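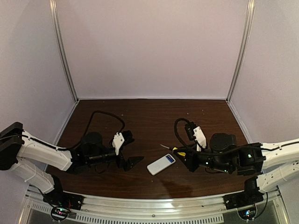
Small Things With Small Screens
Gallery, first page

I have collected handheld devices for many years, and this gallery is my try to put them in order. At the last counting there were 152 of them in the house in Tetholm. Most live in shoe boxes, wrapped in kitchen paper, and each box has a number on the lid. For these pages I chose 36, and I will add the others when I find evenings for it.

I don't collect telephones or game machines. What I like are the simple ones which do one job: a timer, a thermometer, a counter, a reader of some measurement. They have a plain case, one little display and often a button that is too small for my thumb. People throw them away when the battery cover breaks, and for me this is a pity.

Under each title I write a line or two. Click on a title to see the piece larger. If I know the maker I give it, and if I don't know I leave it open.

White case, blue display
A plain white face with rounded corners and a small blue display near one end. It lies diagonally on the dark brown table, with the yellow and black screwdriver close by. I like very much how little there is on it. The markings on the display are tiny and pale, and in the picture one can't read them.

The yellow and black screwdriver
It is not a piece of the collection, but it has earned its own title. The shaft is thin and the handle is easy to find when it has rolled under the newspaper. I have finer ones in a set, and still I take this one first.

Kitchen timer, Postent
The first thing I ever bought for the collection, at the market in Wuvach. The seller wanted 300 crowns, which was too much, and I paid it. The beep is terrible – my family made me take the little speaker out.

Pal, the grey one
The Pal counts steps, or it says so. On a walk to the harbour and back it gives a different number each time. The clip on the back is original.

Pal, the green one
Same inside as the grey one, but the numbers are bigger and the button is on the other side. I prefer the grey. The green was a gift and came with the leaflet in four languages, none of them mine.

Room thermometer with a foot
It can stand or hang. The foot folds out with a good click. It shows two degrees too much, and I have put a paper label on the back so that I remember.

Postent 2112
A reader for moisture in firewood, with two pins under a cap. I searched for this model a long time. The case had a crack by the battery door, which I have glued from inside. You will see the line if you turn it to the window.

Tally counter with a lost button
The button is now made from a piece of a pen. It counts well up to 99 and after this it does what it wants.

Bath thermometer
It floats with the display up. The seal became hard and let water in, so today it is a thermometer for dry places only.

Pocket clock without a strap
Somebody has scratched two letters in the back. I didn't polish them away, although I have the paste for it.

Luggage scale
Heavy hook, weak display. In a cold room the numbers come slowly, like they are waking up. We used it for one holiday and it was right to the half kilo.

Box of covers
Battery doors, all without a device. When I buy a broken piece I keep the door if it is good. Three times I had a match from this box, and each time I was happy for the whole evening.

Box of displays
Loose ones, grey and green. They must lie flat with soft paper between them. Please don't write to me that the glass can be cut to another size, I have tried it.

Some notes about handling

I work at a table with a clear surface around the piece, because small screws like to travel. Dark wood is good for white plastic and bad for black screws. For these I lay a tea towel under.

Before I open a case I take the battery out and wait a little. Then I look for screws under the labels and under the rubber feet. A plain face without screws doesn't mean that there are none – they are nearly always on the back. The cases which are only clipped together I open with an old plastic card, from the corner and slowly.

For cleaning I use a damp cloth and one drop of washing-up liquid. White plastic which has turned yellow I leave yellow. I know there are methods with strong liquids and sunlight, but I have seen pieces become brittle from it and I don't want this for mine.

Swapping and questions

I am looking for:
– the battery door for a Postent kitchen timer, any colour
– a Pal in blue, also if it is dead
– leaflets and boxes, even torn

I can give in exchange a second luggage scale and several tally counters. The post from Tetholm takes its time, so please be patient with me. I answer letters mostly in the evening.

The second page of the gallery will have the garden and weather pieces. I hope to have it ready in January.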